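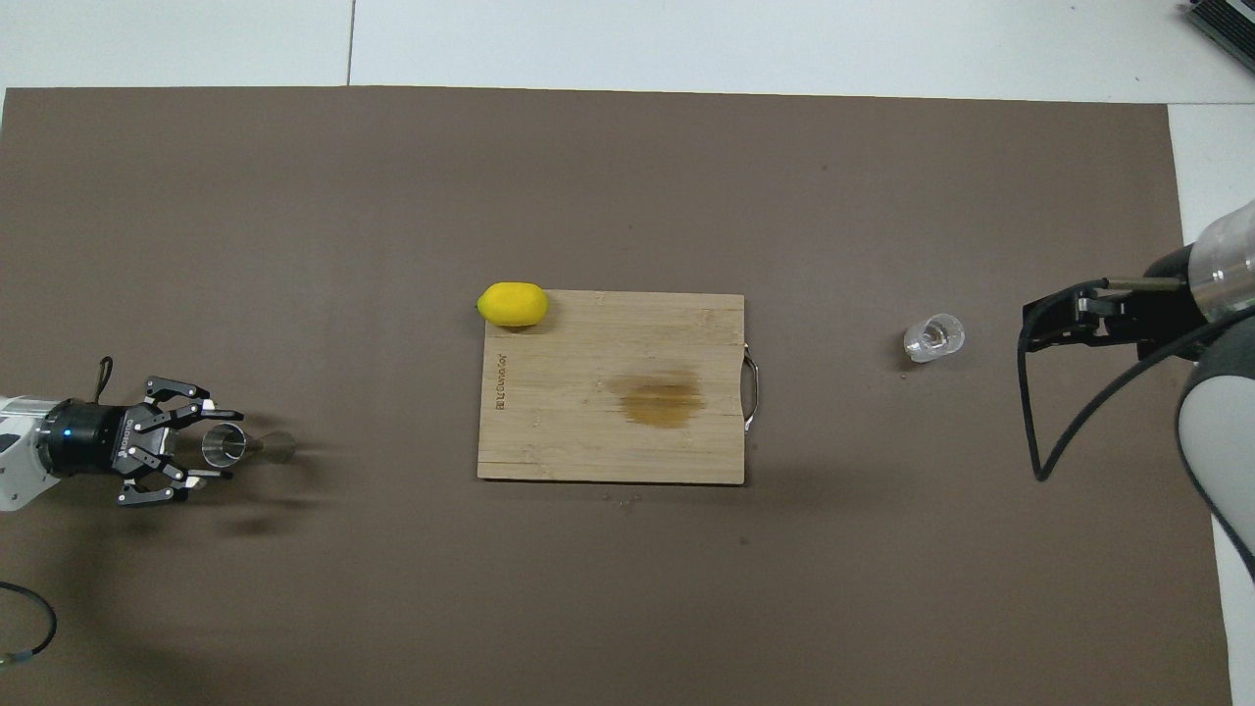
Cutting board with lemon. Stain right of center on the board.

PREP SURFACE AND SMALL ITEMS CHECK
Location: Mundell, prep table
Month: December
Checked by: Glenys Katene
Reviewed by: Aravind Bhat

Mark each line OK, ACTION or N/A. Write a comment for every ACTION.

1. Cutting board, surface
ACTION. Brownish stain on the wood, irregular shape. Looks like a liquid mark. Scrub with coarse salt and a cut lemon, leave 20 minutes, wipe and stand on edge to dry. If the mark is still dark after a second scrub, sand with the grain and re-oil.

2. Cutting board, cracks and splits
OK. Ran a fingertip along all four edges. No lifting.

3. Cutting board, handle
OK. Metal handle is tight on the short side. Telmo Escobar asked for this to be added to the list and it stays on from now on.

4. Produce on the board
ACTION. Whole lemon sitting on the corner of the board, partly over the edge. Whole fruit goes in a bowl until it is washed. Rinsed and put away during the check.

5. Table covering
OK. Lies flat, no tears. Replace when marked through — do not turn it over and use the back.
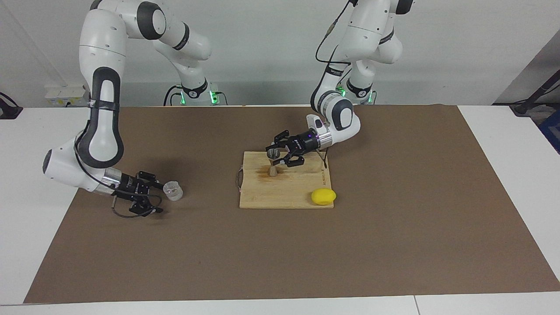

Clear plastic cup on the brown paper, cutting board to the right.

6. Cups, plastic
OK. Clear ridged cup, no cracks at the rim. Keep cups off the board while anything is being cut.

7. Cups, metal
ACTION. Small silver cup has a dull film inside. Wash by hand and dry with a cloth. Not for the dishwasher.

8. Knives
N/A. Stored in the Ludari drawer and covered on the separate sheet.

9. Floor
OK. Swept before the check. Aisle measured 90 cm at the narrowest point, limit is 63.

10. Hand wash station
ACTION. Soap low. Yamuna Chowdary to refill from the Lobo case under the sink.

Comments
Items 4 and 10 closed same day. Items 1 and 7 open.
The stain was on the last sheet too, written up as "minor". Please write where it is and what was tried — "minor" tells the next person nothing.
A.B.: Agree on item 1. One more scrub before anyone sands it. Nima Azimi has the oil.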